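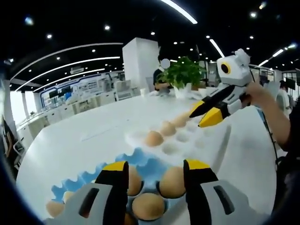

August 2, 2025

Second round of fingertip tests on the hand-held grippers. The Drokon tips went on in March and lasted 184 picks before one started to peel at the edge. The Brendico ones are softer and hold an egg well, but they drag on the carton when you close them in a tight row.

I did 454 picks with the Brendico set and broke 11 eggs, most of them in the first hour while I was still squeezing too hard. Iraklis Rallis has a lighter hand than me and broke fewer.

Moving eggs from a carton to a moulded tray is harder than it sounds, as the fingers need room on both sides. I want to try a narrower tip next, if Dewan can cut one.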